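How I hang hoodies and zip-up jackets without stretching them

I used to shove every hoodie we own onto a hook by the back door, and by December they all had that funny little peak at the neck. Then my neighbour Marlina Menon gave me her old clothes rail when she moved to Florley, and I've been a convert ever since!

Start with the zip. Do it up at least halfway before the hanger goes anywhere near it, otherwise one side slides off the moment you turn your back. Hold the jacket by the collar, feed the hanger up from the hem (never down through the neck — that's what ruins the ribbing) and wiggle each shoulder until the seam sits on the end of the hanger.
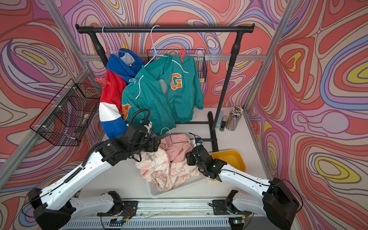

Pegs are the other thing. I keep a tin of 30 small ones, and a single peg at the shoulder is enough to stop a heavy sweatshirt creeping off a plastic hanger. Clip it close to the seam, and don't leave it on for weeks or you'll get a dent in the fabric.

Hoods want pulling out flat behind the neck, with the cords tucked inside. Leave a hand's width between one garment and the next so the sleeves can hang straight. If you've got a wire basket on the wall nearby, use it for spare pegs, gloves and the odd sock. Mine is mostly odd socks, and I keep meaning to sort them.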